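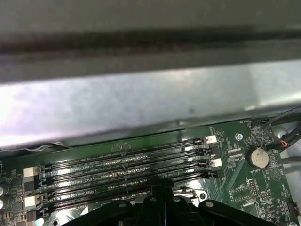
Carte mère verte, quatre emplacements mémoire libres.

Busell cherche un(e) assistant(e) pour le service clients, à Grolia

Nous sommes une petite société qui vend des pièces informatiques aux écoles et aux artisans. Pour notre bureau de Grolia, nous cherchons une personne qui répond au téléphone, prépare les devis et suit les livraisons.

Vous parlez bien le français et vous écrivez sans trop de fautes. Une deuxième langue est appréciée. Il n'est pas nécessaire de connaître le matériel, la formation dure 2 semaines et elle est payée.

Contrat à 69 %, du lundi au jeudi. Abonnement de transport remboursé à 100 %.

Merci d'envoyer votre CV et quelques lignes de motivation à Solange Vidal, avant la fin d'octobre.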